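Looking After a Two-Handed Bench Cell
Handout for the Practical Course, Protville Workshop
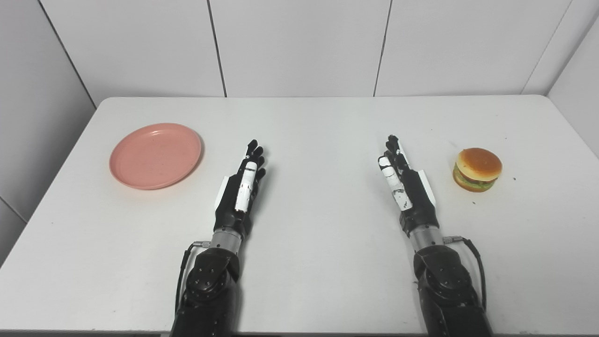

Handout 7, page 202

Welcome back, everybody. I know the last handout was heavy going (all those wiring tables!), so I have tried to make this one a bit more like the talk I would give you if we were standing beside the bench together. It covers the daily look-over and the start position of the cell. Finger repairs come later, with Katherine Chávez, and I won't spoil them for her.

1. Start position

Both arms come up from the near side of the table and the hands stand upright, palms inward, fingers toward the back wall. Please learn this pose by heart. Almost every fault we chase on this cell shows up first as a small difference in it — one hand leaning a little, or one finger curled more than its neighbors. In our setup the plate goes on the left of the table and the toy hamburger on the right, with the middle left clear between the hands.

Call up the pose from the Wibisono panel, program 200, and wait until both arms have settled before you judge anything. People are always in a hurry with this, and I was too when I started.

2. Wrists and cables

Power off, key out, key in your pocket. Start at the silver wrist section and look at the small metal connector on its side. It should sit straight. Then follow the black cable down along the arm with your eyes first and your fingers second. You want an easy loop beside the wrist, with enough slack for a full turn. A tight loop pulls on the connector, and a very long one will sooner or later catch on something you care about.

Now the lower black segment, where the bolts are. Go over each one with the short driver, gently! You are feeling for movement and nothing more. If one turns, stop, write it in the Muneck book under arm 1734, and ask me before you tighten it.

3. The hands

Wipe the white covers with a barely damp cloth. Leave the black markings on them alone, please, and no spray of any kind. The black fingertips get a dry cloth only. While you are there, bend each finger lightly and let it come back by itself. Left hand first, then right, so that your notes read the same way as everyone else's.

4. The table

The white top picks up specks and smudges very readily, and the plate does as well. Wipe both at the end of your session and set the plate back down on its mark.

For next time: read the Goledberg notes on joint limits, and bring one question about them, however small it seems to you. The small ones usually fill the whole hour.

Rachid Gaber
December 2021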